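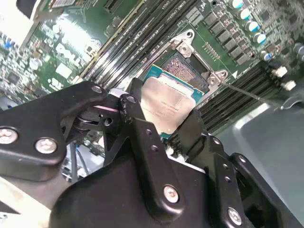

Does the cheap stock cube really taste worse?

The Firnix people have been at it again. Their new "slow kettle" stock pots are in most of the shops on Vuvstead Road now, 30p dearer than the old ones, and the sleeve says they are simmered for 16 hours. Simmered where, and in what, it doesn't say. I bought four, read the back, and found salt first on the list, palm fat second and chicken a good way down after the yeast extract. Sixteen hours is a long time to simmer salt.

I have nothing against stock cubes. There is a tin of them in my cupboard and they go into lentils, gravy and the water for rice. What I do mind is being told that one of them will pass for the real thing in a plain soup, where there is nothing to hide behind.
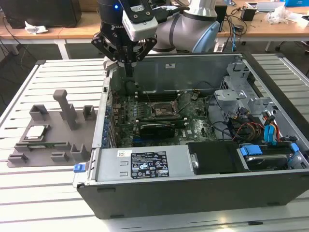 So I made the same leek and potato soup three times over one weekend. One pan had a Firnix pot, one had an ordinary cube, and one had stock from the bones of Friday's chicken, boiled up with an onion, a stick of celery and the ends of the leeks. Same potatoes, same pan, same amount of milk at the end. I gave all three to my sister and her two lads without saying which was which.

The bone stock won with all of them. The cube and the pot they could not tell apart, and the younger lad liked the cube better - he said it was saltier, which to him is praise. That is three people and one soup, so make of it what you like. It is still more testing than I can find on the sleeve.
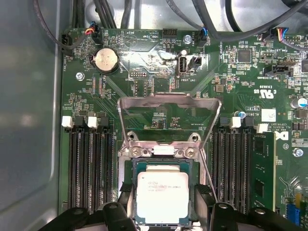

Then there is the Lidberg leaflet that came with last month's veg boxes. It claims that roasting the bones first gives "five times the flavour". Five times what? I tried that too. Roasted bones give a browner stock with a slightly burnt edge, good for onion soup and gravy, too strong for leeks. If you want to do it, 5 minutes' scrubbing of the roasting tin should be added to the recipe, and it took me longer.

My own method is dull. Bones in a pan, 300 ml of water for each handful, lid half on, lowest heat for two hours. Don't salt it. Skim it if you can be bothered. I have skimmed and not skimmed, and once it had been through a sieve I couldn't see the difference, whatever Jurčo's cookbook says on the matter.

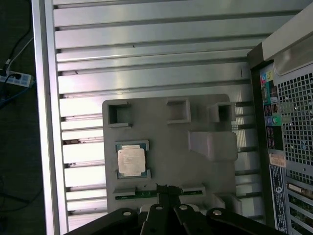

Salim Mushi writes that two hours is too long if there is celery in the pan, as it turns bitter, and that he puts his in for the last half hour only. He also says the Firnix pots are fine in a pie. I haven't tried either yet. The celery I'm prepared to believe.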